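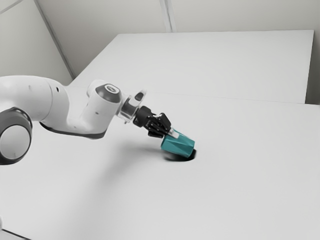

How long should you wait before you prune an old, neglected apple tree?
Wait until it's fully dormant, late January around my way, and then take out the dead wood first and go home. Leave the rest for next year.

Okay, so that's the question I get most, and I put it first so the people who only came for that can slip out and get the good cookies. Hi everybody. For the ones who don't know me, I'm Maribeth Galang, I look after the old orchard at Vernwood, and I've been given 40 minutes and a clicker I don't trust.

(Wait for the door at the back to close. It bangs.)

How I ended up with an orchard. Keep this short, I always go long here. I answered a card on the board at the feed store that said "apples, free, you pick, bring own ladder." I brought my own ladder. What I found was 346 trees, which I know because I tagged every one of them that first winter, with aluminum tags and a nail punch, in gloves that were no good for it. A lot of them hadn't been touched since before I could drive. Water sprouts going straight up like hair on a scared cat. Branches rubbing on branches. One row had grape vine so thick over it that I walked by it twice thinking it was a hedge!

I wanted to fix all of it that same weekend. Please don't do that. I did it to one tree, tag 12, by the lane. I took off more than half the top in one afternoon and I was so proud, I made my sister come over and look at it. Come summer that tree threw up a forest of whips and not one apple, and it sulked for years. I still say sorry to it when I walk past.

(Pause. Somebody always has their own tag 12. Let them tell it if they want to, but keep an eye on the clock.)

So, what to do in the first winter. Dead wood, all of it. Scratch the bark with your thumbnail if you aren't sure. Green underneath, leave it alone. Brown and dry, it goes. Then anything broken and hanging. Then anything with canker on it, and wipe your saw before you go to the next tree. I use rubbing alcohol in a spray bottle that I keep in my coat, and I smell like a clinic from New Year's on.

That's plenty. You'll want to keep going. Your arms will be warmed up, the light will be nice, you'll see a crossing branch that is just begging for it. Put the saw in the truck.

Second winter you get to open up the middle. Pick one or two big limbs that are stealing light, take them back to where they start, and cut just outside the collar, the wrinkly swollen part where the limb meets the trunk. Don't cut flush. My granddad cut everything flush and painted it with roofing tar, and he was a lovely man, and those trees are hollow now.

Three cuts for a big limb. Undercut first, a foot or so out. Then the top cut a bit farther out than that, and the limb drops clean. Then take off the stub. If you skip the undercut, the limb tears a strip of bark down the trunk as it falls, and you'll hear it. Awful noise, like a zipper.

(Show the cuts with the broom handle. DON'T use the real saw, the library asked nicely last time.)

Third winter, the height. By now you know the tree a little, you've seen which side it fruits on. Bring the top down to where you can reach it from a ladder you're happy standing on. I mean happy. My ladder is a three-legged orchard ladder and I love it more than some relatives. The single back leg goes in between branches and it sits steady on a slope, where a house ladder will walk out from under you.

Okay, the names part. This is my favorite and I get carried away, so stop me.

Most of the trees at Vernwood had no names left. There was a planting map once, everyone tells me so, and everyone tells me somebody else has it. What I did have was Severin Kofler, who picked there as a boy and who came out with me one fall with a paring knife and a folding chair. He'd cut a slice, chew, look at the sky for a while, and then either tell me the name or spit it in the grass. We got eight names that way on the first day. He was sure about six.

The one I want to talk about is Grallska. That's what his family called it, and I've never found it in any book under that spelling or any other I could come up with. Small, flat, kind of greasy skin, green going to a dull yellow, and you would not look at it twice in a bowl. In October it tastes like a raw potato. Put it in the cellar, forget it, take it out after the holidays and it's all pear and honey and something a little like black tea. I cried the first time, I'm not kidding, standing by the furnace in my socks.

There's one Grallska tree left. It's got a split trunk and it leans toward the creek. So that brings us to grafting.

(Hold up the scion sticks. Pass them down the left side first, they never made it over there at the spring talk.)

You cut your scion wood in January while you're pruning anyway. Last year's growth, pencil thick, straight. Wrap it in damp newspaper, then a bag, then the fridge. Not in with fruit! Apples give off a gas as they ripen and it kills the buds. I lost my whole first batch to a bowl of clementines and a bag of Galas, or I blame the Galas anyway.

In spring you match your scion to your rootstock and do a whip and tongue. I'll do one up here if my hands are warm. The thing to line up is the green layer right under the bark, on at least one side. Tape it tight. Then leave it be and don't wiggle it to see if it's taken. I have wiggled so many.

From that one leaning tree we made 12 little ones, and they're planted up on the Dizon side where the frost drains off. They're up to my hip.

Stuff people ask, in case it's a quiet crowd:

Wound paint? Skip it.

Summer pruning? Fine for water sprouts, go light.

Deer? Wire cages, taller than you think, and a beer for whoever helps you carry the posts.

Can I have a Grallska stick? Put your name on the yellow sheet. If I run short, folks with a rootstock ready go first.

Cider pressing is the weekend after the first hard frost. Bring jugs, and bring your own lids for them.

(Get the scion sticks back. Count the knives. Thank the library for the coffee.)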